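Handout 2: Carts, Bins and Dishes
Back-of-House Logistics, January session
Danjuma Iyamu
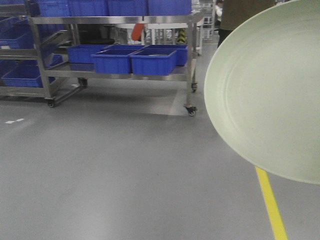 Mint-green plate, stainless cart, blue bins on both shelves.

Okay, welcome back! Last time we did receiving and I talked way too long about pallets, so this handout is shorter on theory and heavier on the stuff you'll be touching in the practical. Please read it before you come in. The practical starts right away and I won't be repeating the cart section (I'll be walking around answering questions instead, which I like a lot better).

First, the cart

I love a plain stainless rolling cart. Flat top shelf, lower shelf, a caster at each corner, and that's pretty much the whole machine. You'll see fancier ones if you go work for a hotel, with doors and rails and a little holder for your clipboard, and they're fine, but everything I want you to learn can be learned on the plain kind.

Start with the casters. Before you load anything, give the cart a push across the floor with one hand and let it roll. Does it pull to one side? Does one wheel chatter? Turn it around and push it the other way. If it pulls in both directions, check for string or plastic wrap wound around an axle. I once spent half a shift fighting a cart at Sustside, swearing it was bent, and there was a hair tie in the back left wheel. A hair tie!

Then press down on each corner of the top shelf. A little give is okay. If it rocks, tag it and get another cart. Please don't fold up cardboard and stick it under a wheel. I know you've seen it done.

Loading order

Heavy bins go on the bottom. You all know this, and yet every single term I watch somebody put the full dinner plates on top because it's easier on the back. It is easier on the back, for about a minute, and then you take a corner with all that weight up high.

So, bottom shelf: plates, platters, anything ceramic. Top shelf: lighter things, cutlery in small amounts, folded linens, empty bins going back to the wash area. Line the bins up side by side so they touch. A gap between two bins is room for one of them to slide, and it will slide when you stop.

On the lower shelf, load the back bins first and then the front ones. Pull the front bins up where you can reach into them without ducking your head under the top shelf. You'd be amazed how many people crack their forehead in the first hour. I keep ice packs in the break room freezer for this, second drawer.

About those open-topped bins

We use blue plastic ones with ribbed sides. The ribs are good for your grip, so use them: fingers on the outside walls under the rim, thumbs over the top, lift straight up. Don't hook one finger over the rim and drag. A rim that flares out a little feels like a handle and it really isn't meant to be one.

Open tops mean things can fall in, too. Pens, gloves, somebody's name tag. Look in every bin before you load it, even the ones you were told are empty.

Our packing limit for the practical is 24 dinner plates to a bin, standing on edge with a sheet of paper between each one. Stack them flat and the bottom plate takes the weight of everything above it, and you'll find that one chipped when you get to the other end. Saucers and side plates we'll do separately in Handout 3 (they nest differently and I have opinions).

Plates

Let's talk about how to look at a plate. Pick it up and tilt the face toward you so the light moves across the glaze. On a glossy plate a scratch or a gray knife mark will catch the light, and you'll miss it completely if the plate is lying flat on a table. Go around the rim slowly. Then the inner ring, where the flat center turns up toward the rim, because food likes to hang on there and so do hairline cracks. Then flip it and do the foot.

Pale glazes are the best ones to learn on. Mint green, cream, soft gray, they show everything. Dark plates are harder and I'd like you to wait on those until you've done a full bin of the light ones and I've checked your sorting.

Large round plates need a bit of respect. They're wider than your brain thinks they are, and the rim is the first thing to meet the cart frame when you're reaching between the shelves. Bring the bin out to the front edge, or take it off the shelf altogether, and pack it on the bench. Two hands for the big ones, please.

Three piles when you sort:
Good. Goes in the bin.
Rewash. Goes in the gray tub, no paper.
Damaged. Goes to me, whole or in pieces. I log them.

Don't make a fourth pile called "probably okay." If you're not sure, it's a rewash, and you look again when it comes back.

Floors and lines

Smooth epoxy floors are lovely to roll on. Carts glide, bins don't rattle, your wrists thank you. The downside is that a loaded cart keeps gliding after you'd like it to stop, so start slowing down earlier than feels natural.

On our floor the solid yellow lines are the walkway edges. Carts park behind the line with all the wheels behind it, and that includes the one that always swivels out at the last second. The short white dashes are turning marks. When your front wheels get to the dashes, look both ways, then turn. Anything wrapped in yellow-and-black striping is something you could hit, and past students have hit all of it, so give the posts a good arm's length when you go by with a wide load.

Push, don't pull, unless you're backing out of a tight spot and someone's spotting you. Hands on the end of the cart, elbows bent, eyes over the top shelf. If the top shelf is loaded so high that you can't see over it, you've loaded it too high.

What we'll do in the practical

You'll work in groups of 2. One person packs and the other checks, then swap. Each pair gets a cart, a set of bins and a mixed batch of plates. You have 30 minutes to sort, pack, load, roll the cart down to the far bench and unpack it again. I'm not grading speed. I'm grading whether your plates come out in the same condition they went in, and whether your count sheet matches your bins.

The count sheet is the green form, number 910. Fill it in at the bin, while you're packing, in pen. Please don't do it from memory at the end. Initial each line, both of you.

Wear closed shoes with some grip. Tie long hair back, take off rings with a raised stone (they scratch glaze like you wouldn't believe), and leave your coffee on the table by the door.

For reading, the Moura chapter on dish handling is on the course page. Skip the part on glass racks for now. If you have the Protanen workbook from last year's section, the cart diagrams are still good but the packing numbers have changed, so go by this handout.

Questions to me after class or in the course inbox. I check it at lunch and again before I go home.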